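Projects > Student Reports > Hand-Held Gripper Kit
August, by the Poltness student project group

Our project this term was to try out the Herkia starter kit, a pair of hand-held grippers you squeeze to pick things up, and find out if a small student group could get good recordings out of it. Short version: we had a great time and we want to keep going!

The kit is made for collecting examples that a robot arm can learn from later. You don't need the arm itself to start, and that was the big attraction for us. We set ourselves a target of 200 recordings of one job, which was sorting small household stuff on a table. Flat things, thin things, crinkly things, cans and lids all went on the list, and we practiced each type for 10 minutes before we recorded any of it.
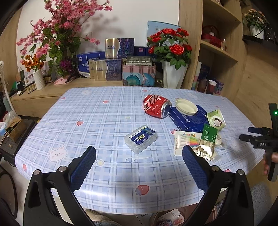

Benítez thought we were being too easy on the kit, and wanted to know why we hadn't started with heavy objects, because any gripper looks good with a soda can. Fair point, and we argued over it for most of a lunch break. In the end we kept the light items. The Herkia guide says beginners should get their hand speed steady first, and our early recordings were so jerky that we had to agree with the guide. Heavy objects are now on the list for next term.

Setup was the best part of the product. The guide is short, the drawings are clear, and we were recording the same afternoon we opened the box. Squeezing feels natural after a while, although the person with the smallest hands in our group got tired first and we started trading places more often. What we did not love was the file naming. Every recording gets a long code, and matching codes to our notes ate up a whole evening (we now write the code down right away, before anyone puts a gripper down).

Lids turned out to be our favorite test. They're wide and thin, so you have to come in at the edge and close slowly, and you learn a lot about your own wrist. 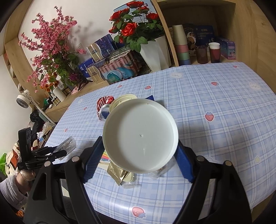

We also tried the free Dranari viewer for playing recordings back. It's plain looking but quick, and it let us throw out the bad takes without much fuss. We kept 100 of our 200, a lower number than we hoped for, and most of the rejects came from the first two sessions. Next term the goal is 1,000, with a second table and a better way of keeping notes.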